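2026-02-16
Bench notebook, hoop earrings, casting and finishing
Entry by Elin Lewis

Carrying on from the November pages. Same problem: the large hoops in the Gultard pattern go out of round between casting and final polish, and the hinge side sits proud of the post side when closed. Wanted to separate the casting error from the handling error before changing the wax again.

Setup

Sterling, 925, new grain only for this batch. No returned sprues. Last time I mixed in scrap from the Findell bangles and could not tell afterward whether the porosity was from the metal or the burnout.

Hoop outside diameter 40 mm, half-round section, flat side in. Waxes injected from the old Egilsson mold, which has a visible parting line at the six o'clock position. Did not recut it. Waxes rested flat on glass overnight before spruing.

Two sprues per hoop this time, at the hinge lug and directly opposite. Single sprue at the lug was the earlier arrangement and I suspect it let the far side shrink unevenly.

Casting

Flask temperature and metal temperature both as on the card taped inside the furnace door. No changes there. Investment was mixed by weight and vacuumed until the boil dropped. One flask had a hairline crack at the rim after burnout; cast it anyway and marked it.

Quench after the button lost its red. Investment came away cleanly except in the hinge slots, where it needed a pick and then the ultrasonic.

The cracked flask gave fins along one hoop. Cut off and filed. Others had clean surfaces, with the parting line showing as expected.

As-cast roundness

Measured across hinge to post and then at right angles, with calipers, before any cleanup. Worst difference was inside what I would accept for a finished piece. So the two-sprue arrangement looks fine and most of the distortion is being added later, by us. I would like a second flask before writing that on the job card.

Cleanup and hinge

Sprues cut with the saw, not the flush cutters. The cutters pinch the section and I could measure it on the trial piece afterward. Filed to the curve, then 400 paper on a stick.

Hinge pins in nickel silver wire, the hard stuff, annealed only at the end to be riveted. Reamed both lugs together while clamped in the hoop jig. The jig jaws are worn on the left side. Shimmed with brass sheet. Needs new jaws.

Post notch cut with a 60 degree graver, then opened slightly with a needle file until the post clicked in. First one was too loose. Tightened by bending the post, which threw the whole closure off line. Do not do this again; fill with solder and recut.

Polish

Here is where the shape goes. On the wheel the hoop gets held open with a thumb on the inside of the hinge half, and the pull of the wheel works on it the whole time. Measured one before and after tripoli. The difference was larger than everything from casting and cleanup together.

Turned a disk from scrap hardwood with a shallow groove so the closed hoop sits on it during tripoli. Polishes the outside only. The inside then gets done by hand with a thrum. Slower, around 8 minutes a hoop, but it came off the disk the same shape it went on.

Tumbled one pair in steel shot as a comparison. Surface is bright but the edges of the flat side have softened and the parting line is still there under the shine. Not suitable for this pattern. It might do for the small Dridano hoops, where the section is full round.

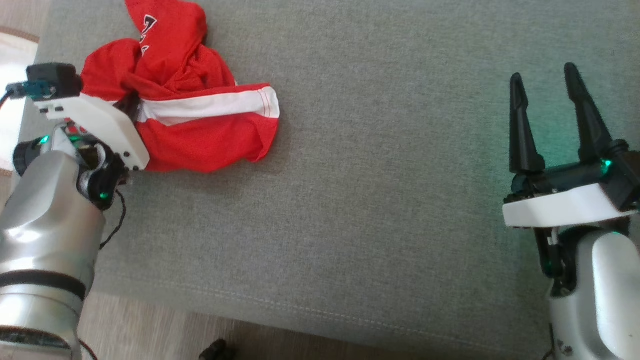

Closure test

Opened and closed one earring by hand until the click weakened. Wear was at the notch, not at the pin. Stopped at 2,000 cycles with the post still holding but noticeably softer. The notch corner had rounded over. A harder post will only make this worse. Considering work-hardening the notch with a burnisher after cutting.

Gap at closure, measured with feeler stock: unchanged over the test.

To do

Second flask, same sprue layout, no cracked flask this time.
New jaws for the hoop jig, left side first.
Make a second disk in acetal. The wood one has already picked up compound in the groove and will scratch at the rouge stage.
Recut the mold or accept filing the parting line on every piece. Price both.
Burnished notch versus plain notch, one of each, same post wire.
Ear wire diameter on the old Gultard card does not match the drawing. Find out which is right before ordering.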